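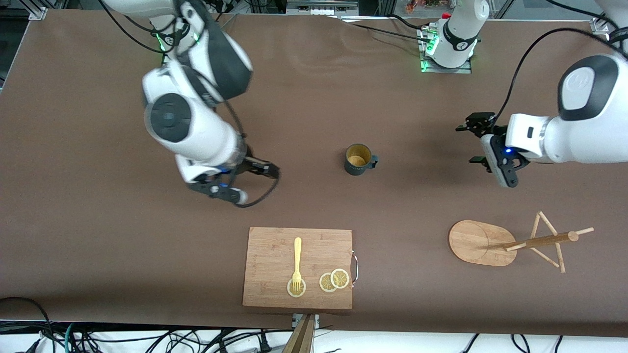 Two arms, one mug and three slices of lemon on the bench at Plemoseck.

My kitchen is too small for one person to make tea in, so naturally I have spent the spring trying to get two robot arms to do it. They don't live in my kitchen. They live at Plemoseck, the shared workshop a short bike ride from my place, on a table I have more or less taken over (sorry, pottery people!).

The project is called Trolerano. It started as a name on a cardboard box and stuck. The idea is simple enough to explain at a party: one arm steadies the mug, the other brings the lemon, and eventually the mug goes home to its tree. I gave myself 10 weeks. I'm well past that now and have stopped bringing it up.

The arms came secondhand from Paulík, a little surplus dealer that mostly sells conveyor parts, and I paid 2,000 dollars for the pair, which was every cent of my vacation money. They arrived with no cables and one mounting bolt. The other bolts took me a whole evening to match, going through the coffee cans of loose hardware by the back door, and I still think that was the most satisfying night of the build.

Then came the table. My first surface was shiny white, and I hated it. The overhead camera saw glare everywhere, and a white arm over a white table is no fun to look at on a screen for hours. Brown paper fixed that in one afternoon. It's cheap, it's smooth, you can scribble on it, and when lemon juice gets into it you pull it off and put down more. I buy it on a 200-foot roll and I'm on my second roll!

About the lemons. I go through a lot of them. I cut the slices on a bamboo board with a curved metal handle on one end, and I use a yellow plastic fork, having learned early on that a metal one and an overconfident gripper are a bad match for a good mug. A slice of lemon is a rotten thing to pick up. It bends, it slides, and it sticks to its neighbor. When two of them overlap, my software (I call it Brolleo, don't ask) tends to decide it's looking at one large, strange lemon and goes in for the middle.

The mug is easier, at least until you get to the handle. I've logged 600 tries at hanging it on the wooden tree, and the pegs are what get me every time. They stick out at angles, and from overhead a peg and its shadow look an awful lot alike. The little camera up on the left gripper helps, as it gets a closer look on the way in. Moving the lamp helped more, and that cost me nothing.

If you're thinking about trying this at home, start with one arm. I mean it. With two, you spend your evenings teaching them to stay out of each other's way, and the cables have their own opinions. Mine still end up in a tangle under the table no matter how many ties I use. Next on my list is a proper cable tray, and after that, the spoon.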